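Textiles and the Home
Unit 3: Bedding, layers and pattern

Reading for this unit: Bettencourt, pages 2 to 62. The course pack is at the Skovgate desk.

1. Terms

Thread count is the number of threads, warp and weft together, in one square inch of cloth. It is a poor guide to quality on its own. Some sellers count each strand of a plied yarn as a separate thread, so a figure of 602 on a package may describe a fairly ordinary cloth.

Percale is a plain weave, one over and one under. It feels crisp and lets air through. Sateen floats the weft over several warp threads, which gives a smoother face and a little shine. It snags more easily.

Ground is the background color of a printed cloth. A motif is the unit that sits on it. The repeat is the distance from one motif to the same point on the next one.

2. How a bed is layered

Most beds in the house surveys we looked at last week have a bottom sheet, one or more covers, and pillows. What changes from home to home is how the covers are used. In warm months people often fold the blanket to the foot of the bed or keep it for the afternoon. Ülle Sakalauskas found in her Imside interviews that the blanket on top was often the oldest textile in the room and had usually come from another household.

Layers also protect each other. A top cover takes dust and sunlight, and it is easier to wash than a mattress. Light damage matters most for beds placed under a window, where dyes on the exposed side fade first. Reds and oranges vary a great deal here, depending on the dye.

3. Mixing patterns

Store displays tend to match everything. Homes mostly don't – pieces are bought years apart, or given. Three things help mixed patterns sit together:

A shared color, even a minor one.
A difference in scale, such as a small floral next to a large geometric.
A plain or pale ground somewhere in the group.

None of these is a rule. Bettencourt treats them as habits of the eye, and his chapter on the Jivwood houses has several rooms that ignore all of them.

4. Care

Wash printed cotton inside out in cool water. Wash new red or orange pieces alone the first time. Dry plush covers flat or on low heat, and brush the pile while it is still slightly damp. Check the label for the filling before putting a whole pillow in the machine.

For next time

Choose one bed or couch at home. Write a page on its textiles: fiber if you know it, ground, motif, and where each piece came from. Guesses are fine if you mark them as guesses. Bring a swatch or a drawing of one repeat. Ots has tracing paper in the studio until 3.

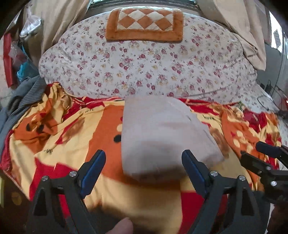
Fig. 1. Floral sheet on a white ground, patterned blanket, and a plush pillow with a diamond panel.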